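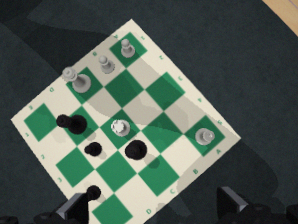
Second pressings of Calance — worth the money?

reedandweep
Evening all. I've been after the Calance quartet album with Norbert Skála on tenor for years, and there's a second pressing going at the shop in Pusholm. The first run was only 500 copies and I gather the second was 1000, so it ought to be cheaper, but he wants nearly the same for it. Has anybody here heard both? I mostly want it for the long ballad on side two, which I had on a tape from my brother until the car ate it in July.

Van Wyk
I have number 451 of the first lot and I've sat down with a friend's second pressing, tea and biscuits and all, and I'd say buy it and be happy. The bass is a touch fuller on mine, but you'd need to be playing them back to back to mind. Lovely, lovely record, and Skála's tone on that ballad is like somebody talking quietly in the next room.

iklow_brushes
Sorry, can't agree with my friend above. The drums on the second pressing are dull — all the brush work by Rostislav Vondráček has gone to mush, and he's half the reason to own it! I'd hold out for a first.

Van Wyk
Well, you're a drummer, so you would say that (fondly meant). I could hear the brushes perfectly well.

iklow_brushes
Guilty. But do try the opening of side one again, the first 23 seconds, before the tenor comes in.

reedandweep
Thank you both, this is very kind. Might ask if he'll play me side one in the shop before I decide. Does anyone know if the sleeve notes are the same?

Van Wyk
Same notes, smaller print. Bring your glasses.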